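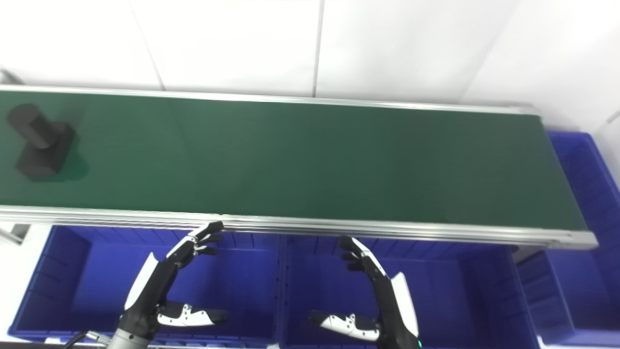

Belt conveyor, dark green belt, with blue bin at the right end.

Pedestrian Crossing Inspection Checklist
Site: Flinside, intersection of Breathnach Street and Ument Road
Inspector: Hok-lam Kwan
Date: 2023-01-26
Previous inspection: December
Rating key: S = satisfactory, M = monitor, R = repair required, N/A = not applicable

1. Approach and sight lines

1.1 Stop line visible to drivers on all approaches: S
1.2 Advance crossing sign in place, 200 feet before the line: M
Comment: Sign on the Ument Road eastbound approach has rotated on its post. Legible, but turned toward the sidewalk. Tighten bracket.
1.3 No parked vehicles inside the no-parking zone: R
Comment: Delivery van standing in the zone on arrival. Curb paint is worn through for most of its length. Repaint and add a post-mounted sign.
1.4 Vegetation clear of sight triangle: M
Comment: Hedge at the northwest corner is close to the limit. A driver turning right sees a slow walker late. Recheck in spring.

2. Markings and surface

2.1 Crosswalk bars complete: R
Comment: Bars in the right wheel path are mostly gone on the south leg. Other legs acceptable.
2.2 Surface free of potholes and raised edges: S
2.3 Drain grates flush, slots at right angles to direction of walking: S
2.4 No standing water at curb ramps: M
Comment: Shallow ponding at the southeast ramp. Clear leaves from the inlet, then inspect after rain.

3. Signals and push buttons

3.1 Walk indication lit and readable from far curb: S
3.2 Push buttons respond on first press: R
Comment: Southwest button needed 3 presses. Replace unit.
3.3 Audible signal working: S
3.4 Clearance interval long enough for slower walkers: R
Comment: Timed on the south leg at a slow pace. Don't Walk came on with one lane still to cross. Extend by 2 seconds as an interim measure and request a full timing review.
3.5 Controller cabinet locked, seals intact: S
Comment: Histeo cabinet. Key held at the yard.

4. Lighting

4.1 Both curbs lit after dark: M
Comment: Lamp over the north curb cycles on and off.
4.2 Poles sound, hand-hole covers fitted: S
4.3 Temporary lighting: N/A

Actions
Items 1.3, 2.1 and 3.2: work order 2000, crossing maintenance.
Item 3.4: signal shop, priority.
Items marked M: carry forward to next inspection sheet.

Signed: H. Kwan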